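邻里互助问答 > 厨房与储藏

打印本页 | 用电子邮件发给朋友

本站使用Cookie来记住您的登录状态。继续浏览即表示您同意。[知道了]

酸菜坛子里一层白的,还能吃吗?急

Leandro Sotomayor
发表于2023年3月6日

先说情况,打字有点赶,见谅。

第一次自己腌酸菜,就是圆白菜切丝那种,不是东北整棵的。白菜去掉外叶和芯子900克,盐按3%放的,拿厨房秤称的。揉了好一阵,出水,塞进玻璃罐,上头压了一个装水的小袋子。罐子是Pidora的,带橡皮圈和铁扣的那种,在McAlister买的,打折。放厨房台子上,离炉子不远,那块儿偏暖。

今天第9天。打开一看,水面上一层白的,薄薄的,有点皱,像放凉的牛奶上那层皮。罐壁上也挂了一点。气味说不上臭,酸,但是带点酵母味儿,还有点像放久的面团。菜丝有几根漂在上面,颜色发暗。底下的看着还是黄白色,挺脆的样子,没敢尝。

几个问题:

这层白的是霉吗?网上说什么的都有,一边说刮掉照吃,一边说整罐扔。

水比刚开始少了。头两天往外冒,台子上都是,我擦了好几回,现在反而盖不住菜了。能加水吗?加凉开水还是盐水?

铁扣要不要扣死?我一直扣着的,每天早上开一下放气,有两天忘了。会不会就是这个弄的。

还有就是,家里有老人,肠胃不太好,下周要过来住。本来是想给她做酸菜炖排骨的。要是有一点点风险我就倒了算了,菜也不值几个钱,就是心疼功夫。

另外我用的是加碘盐,家里只有这个。有人说加碘盐腌不成,可是它明明酸了啊。

先谢谢各位,晚上回来看。

补充:刚才又去看了一眼,那层白的没有毛,没有绿的黑的,就是一片白。用勺子碰了一下,碎成小片了,往下沉。罐口橡皮圈的缝里有点发黄的粘东西,不知道算不算。

补充二:有人私信问是不是紫甘蓝,不是,普通圆白菜。也没放别的,就几粒葛缕子。

Jivov

扔。

我丈母娘腌了一辈子菜,坛子口见白就倒掉,洗干净重来。一颗圆白菜才多少钱,去趟医院多少钱。你家还有老人,别赌。

另外玻璃罐腌菜本来就不行,透光。要用陶坛,带水槽的那种,水封住,空气进不去,什么事没有。我家那个坛子从Drerkdale搬过来的,重得要死,搬家师傅骂了一路。

还有白酒。开坛看见不对,倒一小盅高度的下去,第二天就好了。不过你这个都第9天了,晚了吧。

盐也少。我们家都是凭手感撒,比你那个咸多了。吃的时候用水泡一泡就行。

Ánh Lâm

楼上的先别急着让人倒……分情况的。我腌了好多年了,圆白菜、芥菜、萝卜、豇豆都腌,白膜这个事碰到过太多回。一条一条说,有点长,边上班边打的,错别字别介意。

先说那层白的

按你写的:平的,薄,皱皱的,没有毛,碰一下就碎,酵母味。这个多半是产膜酵母,俗称生花。英文那边叫kahm。它不是霉菌。它要氧气才长得起来,所以只在水面上,底下菜泡着的地方没有。本身一般没什么大害,但是难吃,放着不管会把酸味吃掉,酸度往下走,别的东西就有机会了。所以要处理,不能当没看见。

霉是另一个样子。有绒毛,立起来的,一团一团圆的,颜色可能是白,也可能绿、蓝、黑、粉。看见毛,看见颜色,我的做法是整罐倒,不刮。老一辈有刮的,我妈就刮,我不刮。霉的丝会往下走,眼睛看不见。这一点我跟楼上意见一致。

所以你现在拿个手电,侧着照水面。看有没有立起来的毛。罐壁上那圈也看,还有漂着的那几根菜丝,霉最爱从露出来的菜上起头。真有毛,别犹豫,倒。

没有毛的话往下看。

怎么处理

手洗干净,找个干净的勺子,开水烫过。把白膜撇掉,慢一点,别搅。碎了的沉下去的捞不干净就算了,不碍事。然后把表面那层发暗的菜丝也拿掉,多拿一点,不要舍不得。罐壁上挂的拿厨房纸擦,纸沾一点白醋。压菜的水袋拿出来扔了换新的,那上面肯定也长了。

橡皮圈一定拆下来。你说的缝里发黄的粘东西,应该是冒出来的菜汁干在那里的,也可能长了东西,反正都得洗。热水加洗洁精刷,冲干净,晾干再装。这种罐子圈子是能抠下来的,从侧面捏住往外拉就行。圈子要是洗完还有味或者发硬开裂,换一个,便宜。

底下的菜拿一根闻。正常是干净的酸味,冲鼻子但是不恶心。要是有臭味、烂味、像垃圾桶,或者菜丝滑溜溜的拉丝、发粉,倒掉,也不用尝。闻着正常,颜色正常,捏着是脆的,再尝一小根。酸、咸、脆,就是成了。

水不够

加盐水,不要加清水。清水一加上面那层就淡了,白膜回来得更快。盐水的浓度跟你下盐差不多就行,一升凉开水放二三十克盐,化开,凉透了再倒。没过菜,高出一指。加完拿干净手往下按一按,把气泡挤出来,挤完水面会自己升上来一点,所以别一次倒满。

水少有两个来路。一个是你说的头几天冒出去了,那些都是盐水啊,擦掉可惜了,下回罐子底下垫个深盘子,冒出来的第一天第二天还能倒回去(盘子要干净)。还有一个是罐子塞太满。肩膀以下就该停,上头留空。

另外暖的地方气冒得凶,把菜整个往上顶,水在底下菜在上面,看着像没水,按一按又出来了。你先按,按完再决定加不加。

铁扣

头几天扣着问题不大,但别扣了不管。气出不去会顶,开的时候喷一脸都有可能,我喷过,天花板上都是。有橡皮圈的这种罐子压力大了一般自己会从圈子那里漏气,质量差的就难说。我的习惯是头一个礼拜扣子不扣死,盖子搭着,圈子在,气自己出得来。之后冒泡少了再扣。

每天开盖放气其实是白膜的一大来路。一开就换一罐新鲜空气进去,它就等这个呢。你忘了的那两天,说不定反而是好事。所以别自责了。

放的位置

炉子边上太热。这是我觉得最主要的问题。圆白菜喜欢凉一点慢一点,十八九度最好,再低点也行就是慢。热了发得快,酸得快,可是容易软,味道冲,膜也长得快。挪到背阴的柜子里,或者靠北墙的地板上。玻璃透光没什么,拿条毛巾围一圈就完了,用不着为这个买陶坛。陶坛好是好,水槽里的水你得记着添,干了比玻璃罐还糟,而且那水槽里的水自己也会臭。我有一个,现在插伞。

盐

3%够的,真的够。圆白菜丝一般2%到2.5%就行,3%已经偏咸了,天热用这个正好。凭手感撒盐的人手上有几十年的准头,你我没有,就用秤。你这个做法没错。

加碘盐能腌。那点碘压不住乳酸菌,你自己都看见酸了。有时候汤水会浑一点,或者菜色深一点,吃着没两样。我用的是没加碘的粗盐,纯粹因为便宜大袋。换不换随你。有一种不能用,就是低钠盐,里面掺氯化钾的,发苦,而且钠少了算不准。看看袋子后面的配料表。

白酒

楼上说的白酒,四川泡菜坛子里确实有人这么弄,对生花有点用,撇完以后沿着坛边淋一点点。但是圆白菜丝这种我不放,味道怪,而且救不了根子上的问题。根子就是菜露在外头加上空气。压住了,水没过去了,它就没地方待。霉了的倒白酒没用,别拿这个当保险。

老人吃

这个我说保守一点。处理完以后先放冰箱,放几天再看。膜没回来,味道正,自家人先吃。给肠胃弱的人吃,炖透了再上桌,你本来就是炖排骨,挺好的,别做凉拌。老人要是有在吃的药,或者正在看病、免疫力差的,那就别拿这罐给她,去买一袋现成的。这个我不是大夫,别听网上的,问她自己的医生。还有就是盐,高血压的话酸菜先冲一遍再炖,汤里别再放盐,尝了再说。

心里老觉得别扭的话就倒掉。吃饭提心吊胆没意思。重新做一罐也就半小时的事。

下回怎么弄

顺手把我的流程贴一下,懒得整理,想到哪写到哪。

菜要新鲜的,捏着硬。外叶掰下来两片留着,洗净,别扔。切丝,不用太细,细了容易烂。称重,算盐,一半一半撒,撒完放着别管它,去干点别的,回来再揉,省力一半。揉到手一捏能滴水。

装罐的时候一把一把装,每一把都用拳头或者擀面杖捣实。不捣实中间有空气。装到肩膀下面,盆里剩的汁全倒进去。然后把留的外叶撕成罐口大小盖上面,边掖下去,这个特别管用,碎菜丝就漂不上来了。叶子上面再压东西。压什么都行,水袋可以,但袋里最好灌盐水,万一漏了不至于把菜冲淡。我之前漏过一次,整罐变成寡淡的,还纳闷呢。也可以用小玻璃瓶,酒杯倒扣,烫过就行。石头别随便捡,有的石头遇酸会化。

罐口擦干净,沾着的菜丝一根都别留,霉从那儿来。

然后就别老开。真的,忍住。隔着玻璃看就行了嘛,这是玻璃罐唯一比陶坛强的地方。看水面,看泡泡。头几天浑,白浑,正常的,底下还会有一层白色的沉淀,那也正常,跟水面上的膜是两回事,好多人看见底下白的就慌。

多久算好,看温度看口味。暖的地方一个多礼拜就酸了,凉的地方我放过41天,那罐是最好吃的,软硬刚好,酸得很圆。你第9天想进冰箱完全可以,冰箱里它还在慢慢走,只是慢。葛缕子可以,我还放过杜松子,放多了像喝药,别学。

对了还有蒜。有人放蒜会变绿变蓝,看着吓人,没事的。你没放,我就是顺嘴一提,免得下回又来问哈哈。

炖排骨的话,排骨先焯,酸菜下锅前挤一挤水,拿点油炒一下再加汤,香很多。别一开始就放土豆,酸汤里土豆半天不烂。土豆另外煮好了最后倒进去。

Leandro Sotomayor

回来了。照着手电照了,没有毛,哪儿都没有。圈子拆下来刷了,好恶心,缝里全是。

按了一下水真的上来了,没加多少盐水就盖过去了。现在挪到过道柜子里了,外头围了条毛巾。闻着好多了,酵母味淡了,尝了一根,酸,脆,有点咸。

那就先这么放着,等两天看膜回不回来。要是不回来就进冰箱。老人那边问过了,医生说炖熟的少吃点可以。

@Jivov 谢谢,陶坛以后有地方了再说,现在厨房连个锅盖都没处放。

Jivov

行吧,你们年轻人心大。吃完没事来说一声。

我丈母娘听我念了上面那一大篇,说外叶盖上头那个是对的,她也这么弄。别的她不认。说盐还是少。

Ánh Lâm

替我问她好。芥菜她放多少盐?我芥菜老是腌得发苦,先晒蔫了再揉也试过,还是苦。改天单开一帖问。

@Leandro 冰箱里也要让水没过菜,吃的时候用干净筷子,别拿沾过饭的去捞。每回夹完往下按一按再盖上。汤别倒,下一罐可以舀一勺进去,不放也行,我是有时候放有时候忘。

订阅每周精选问答,填写邮箱即可,随时退订。

打印本页 | 用电子邮件发给朋友
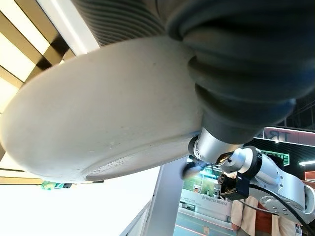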